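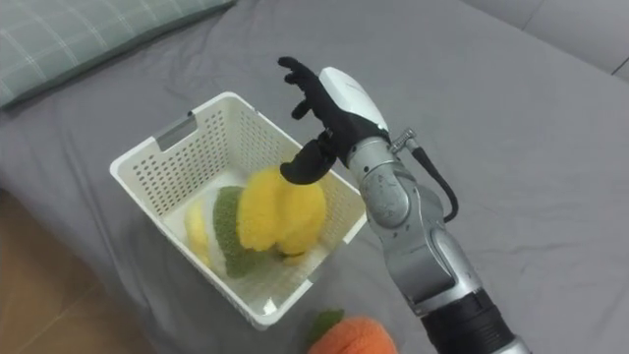 Slide 1. Title. Speaker: Hinata Fujimoto, Kistance. Talk runs 7 minutes, questions after the Brekero session.

Slide 2. Scope. Dimensional stability of knitted cotton in home laundering. Woven goods are out of scope. Dye loss is covered in the Sonetti paper, so refer people there.

Slide 3. Terms. Relaxation shrinkage: the knit gives up tension put in during knitting and finishing. Most of it shows in the first few washes. Felting is a separate mechanism and applies to wool. Pause here, the two get mixed up in questions.

Slide 4. Method. Square specimens, benchmarks 400 mm apart before washing. Wash at 60 degrees Celsius, tumble dry, condition flat overnight, measure again along the length and across the width. Three readings in each direction, report the mean.

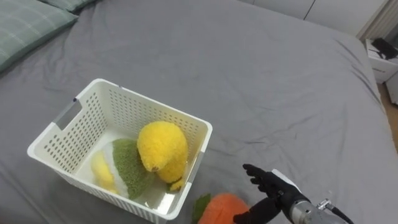
Slide 5. Result for the Chu jersey. Mean length after the first cycle was 382 mm, a change of minus 4.5 percent. Width moved less. Point to the error bars and say that the operator effect is included in them.

Slide 6. Drying. Line-dried specimens kept more of their length. Tumbling lets the loops move while the fabric is free of load, and the knit settles closer to its relaxed state. Skip the loop diagram if short on time.

Slide 7. Limits. One detergent, one machine, one load size. Hard water was not tested. If asked about blends: data collection starts in February, no numbers yet.

Leave slide 5 up for questions.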